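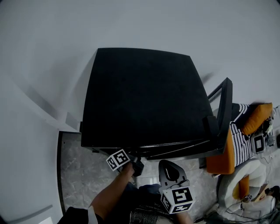 Shiyu Zeng 留言:柜顶到底算不算一层?我照着你的表填自己家的柜子,填到 top 那一栏就卡住了。平时上面什么都不放,可一收拾屋子,所有东西都先往上面堆,堆完又拿走。这种该记还是不该记?

算一层!这个问题我自己也纠结过好久,索性趁这次改 README 写清楚。柜顶在表里就叫 top,跟柜子里面的隔层平级,哪怕只是临时放一下午的东西也照记,在 stay 那一栏填 temp 就行。像我家这种黑色哑光的平顶柜子,又方又大,靠着浅灰的墙,简直天生就是给人堆东西的,不给它单独一层说不过去。

Ondska 收纳记录 说明文件

这是什么

一份家里柜子的流水账。哪个柜子,哪一层,放了什么,什么时候挪走的,挪去了哪儿。最早是我搬家以后老找不到卷尺,一气之下开始记的,记着记着就停不下来了(卷尺后来在鞋盒里)。再后来 Glenys Holroyd 和 Yogesh Tomar 也把自己家的柜子加了进来,文件夹就从一个表变成了三个表,我这才觉得该有个像样的说明。

名字 Ondska 没什么讲究,当时随手起的,改名要动太多地方,就这么着吧。

里面有什么

items.csv 主表,现在有 113 条,一条对应一样东西或者一小包东西。
moves.csv 挪动记录,从哪层到哪层,谁挪的可以不写。
cabinets.csv 柜子本身的情况:颜色、顶是不是平的、门往哪边开、地面是什么样。
notes 文件夹,想到什么写什么,格式随意,单篇别超过 400 字,不然我真的看不完。

主表 113 条里面,82 条核对过实物,checked 一栏是 yes。剩下的是凭印象填的,用之前请自己留个心眼,特别是 Glenys 家储物间那部分,她自己都说有几样可能早就送人了。

几个字段怎么填

cabinet:柜子的简称,自己取,全家统一就行。我家有 heigui(黑柜)、xiegui(鞋柜)和 chuanggui(床头柜)。Yogesh 家用的是 Mishra 一号、Mishra 二号,听着像轮船,我没拦着。

layer:从上往下写,top 是柜顶,然后 L1、L2、L3。抽屉也按层算。门板内侧挂的东西写 door。柜子底下塞的写 under,不要写成最后一层,之前有人这么写过,我翻了一晚上记录才弄明白那双拖鞋到底在哪儿。

item:东西的名字,写平时嘴里怎么叫的就行。“充电线”可以,“白色那根充电线”更好,“杂物”不行。我知道杂物很诱人,第一版里我写了好多个杂物,现在看全是谜。

stay:三个值。fixed 是长住的,temp 是临时的,unsure 是还没想好放哪儿。unsure 不丢人,我自己最多的就是这个。

checked:看见实物了填 yes,没看见填 no。打开柜门扫了一眼、没看清,也填 no。

cabinets.csv 的补充说明

本来只想记尺寸,后来发现尺寸大家都懒得量,颜色和位置反而每次都用得上。所以现在尺寸可空,颜色必填。颜色别写得太文艺,黑就是黑,要是边缘迎光显得浅一点,也还是黑。

floor 一栏有人问为什么要有。小东西掉地上的时候,你就知道了!我家是灰色大理石纹的地面,带浅色的纹路,掉一颗灰螺丝等于送给地板了。Glenys 家是深色木地板,她怕掉的是棕色纽扣。这一栏我爱填得很,各位随意。

表面那一栏(surface)写哑光还是亮面。哑光的黑柜顶我习惯先干布后湿布,擦完了再往上放东西。亮面的柜子我没有,Yogesh 有,擦法问他。

怎么收拾一个柜子并把它记进来

我的顺序比较固定,写出来给刚开始记的人参考,不是规定。

先清柜顶,把 top 那层全部挪到床上或者桌上,记一遍。再开门,一次只开一层,从上往下。每拿出一样就念一遍名字,旁边有人帮忙打字最好,没人就录音,收拾完再补。补的时候一定要当天补,隔了一夜就会出现“那个小的”这种词,别问我怎么知道的。

全部拿出来以后擦一遍,晾一会儿。往回放的时候填 layer,没放回去的填 unsure,送人的在 moves.csv 里写 out。

门先别急着关,对着表再看一眼,看完把 checked 改成 yes。

柜子挪过位置的话,cabinets.csv 里加一行新的,旧的那行留着,不要覆盖。Yogesh 家那个 Mishra 二号已经在三面墙边待过了,每次都有一行,读起来跟游记似的。

已知的毛病

同一样东西可能有两个名字。“剪刀”和“厨房剪”在我家就是同一把,一直没合并,因为合并了以后我妈会找不到。

挪动记录不全。周一的那批漏得最多,周末刚收拾完,周一早上着急出门就乱拿,谁都不记。

三家的 L1 不完全对得上。我家的黑柜 L1 是最上面那层隔板,Glenys 有个柜子最上面是抽屉,也叫 L1。比较三家习惯的时候请先看 cabinets.csv。

食品没有保质期字段。有人提过,我暂时不想加,加了我就得面对 L3 那罐豆瓣酱。

能拿去干什么

随便用。拿去做收纳清单的模板,拿去练表格函数,拿去劝家里人别再买收纳盒,都可以。要转给别人的话请把这个说明文件一起带上,不然 under 和 L3 又要被搞混。里面没有地址和电话,notes 里提到的人名都问过本人。

不建议拿它推断“一般人家里有什么”,就三户人家,其中一户(我)还特别爱囤绳子。

怎么加新记录

直接改表发给我就行,一次别超过 100 行,多了我核对到半夜。改字段名之前先说一声。给柜子起简称尽量用拼音或者英文,中文也能用,只是我那台旧电脑偶尔会乱码。

最近改了什么

top 正式写进 layer 的说明里,谢谢 Shiyu Zeng 来问。
stay 增加了 unsure。
我家黑柜的 L2 重新整理过,针线包从 L2 挪到了 L1,moves.csv 里已补。
鞋柜的 door 一层还没录,等我把那堆鞋拔子分清楚再补。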